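Mahawong Muni Forum > Equipment > Wedges at 100 yards

divotking29
Posted July 22, 2021
My gap wedge goes 100 on a full swing and my sand wedge goes 80. Anything between those is a guess. Do I add a club or learn a shorter swing? I'm looking at the Gornex 52. 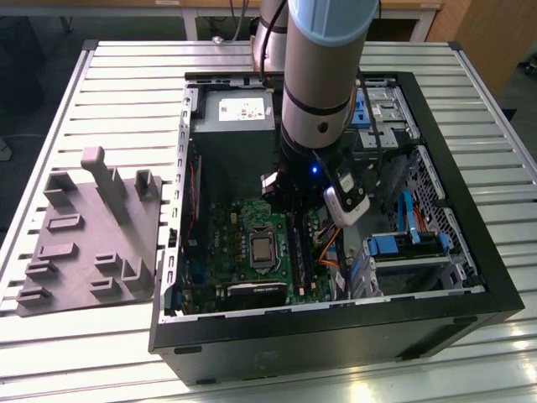
Desktop tower with the side panel off

Berenice Becerra
Learn the shorter swing. I played the Truron two-day last November with three wedges and never missed the fourth. Grip down an inch on the gap wedge and that's your 90.

slowgreens
Disagree. Grip down works on the range. On the back nine at Mahawong, with the wind in your face, a full swing is the safer shot - buy the club and drop your 5 wood.
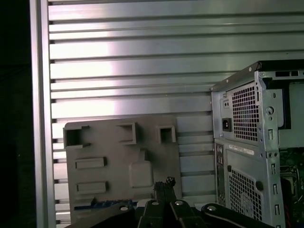
Gray plastic panel against the slats

divotking29
I like my 5 wood.

Berenice Becerra
Then keep it. Spend the money on a bucket of balls and hit 40 of them from 90 yards before you decide. The Cleritz wedges are cheaper than the Gornex anyway, if you do end up buying.

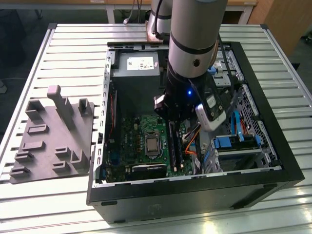

slowgreens
One more thing on lofts. Get yours checked before you buy anything, as a bent gap wedge could explain a strange yardage. Store specs are like the black outside of that computer case, and you need to see the bare metal inside. The shop at Truron did mine while I waited.

divotking29
OK, loft check first. Will post the numbers.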